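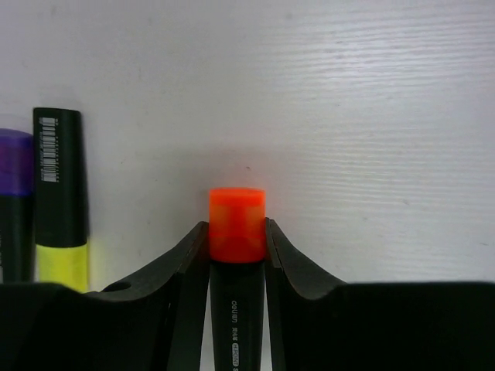

Fitzgerald Ostrowski
Project lead, packing automation, Besari

Progress report to the Tinditik fund, second period ending May

Summary

The cell is running on the marker line. Hand sorting of mixed highlighters has moved from two full stations to one, and the second station is now used for setup and checking. Work under the grant is on plan except for the shift handover procedure, covered below.

Work completed

The cell has two arms over a shared white surface, with walls at the left, back and right. Each arm carries its own small camera at the wrist. Markers are gripped one at a time by the barrel. Both arms were taught by line staff, who recorded 200 grasps per marker type before any picking was scheduled. The stored set now stands at 2560 grasps.

Grewal supplied the revised finger plates in April. Adi Lubis fitted them and wrote the change procedure, which an operator can follow without calling maintenance.

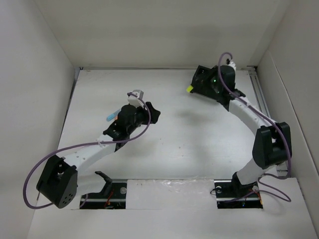 Effect on staff

No positions were removed. The sorting job has been split in two. One operator loads stock and clears faults, and the other reviews rejected picks and records new grasps when a marker type changes. The second task was given a higher pay grade at our request.

Operators report less wrist strain and more time spent waiting. The waiting is a real cost – a fault stops both arms, and the operator has to stay at the cell until it clears. Mixed piles remain the main source of faults. Markers lying against each other, some with the cap facing the opposite way, need a separate approach for each orientation. 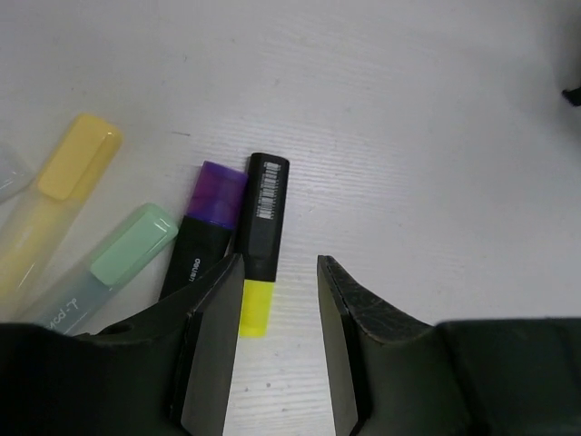
We have asked Virnurano to change the software so that one arm can continue while the other is stopped. They expect to deliver a test version next period. Until then, loaders spread the stock by hand before each run, which adds a step that was not in the original work plan.

Next period

Run a batch of 1000 markers across both shifts with the current fingers. Finish the handover sheet. Train the remaining evening operators on grasp recording, with Adi Lubis present for the first sessions. No change to the budget is requested.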